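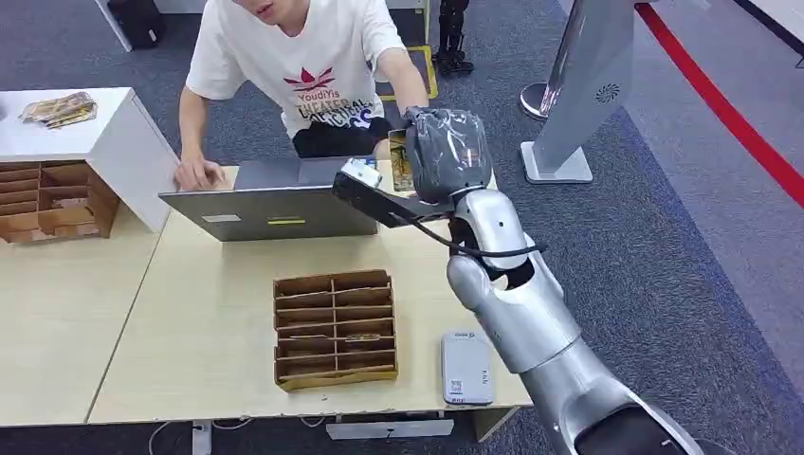 Small printed pack in the wrapped gripper, cardboard slot tray in front, laptop on the far side of the desk.

Re-wrapping the gripper on the desk arm

Do this when the plastic gets cloudy, or every 200 picks, whichever comes first. Takes 6 minutes once you've done it a few times.

1. Park the arm. Take whatever it's holding out by hand, then open the gripper all the way. E-stop in.

2. Old wrap off. Fingers only, no knife. Bezawit nicked the wrist cable in September and we waited on a new one from Bernach.

3. Wipe the finger pads. Dry cloth. Check for crumbs.

4. New wrap, two turns, start at the wrist. Keep it loose across the fingers or they wont close on anything thin. Do not cover the white module on the bracket.

5. Cable check. It should hang in an easy loop past the elbow. If its tight, back off the tie one notch.

6. E-stop out, home the arm, run the grip test from the laptop. Grip force at 42 for snack packs. Higher and it crushes them.

7. Five slow picks out of the tray, back into the same slots. If it drags the divider redo step 4, its nearly always to much plastic on the outside finger.

Log it. Initials and time. Problems to Wolfram.

Related
Setting slot positions for a new tray
Gripper drops packs halfway: what to check
Wrist cable swap
Pad replacement at 1,000 picks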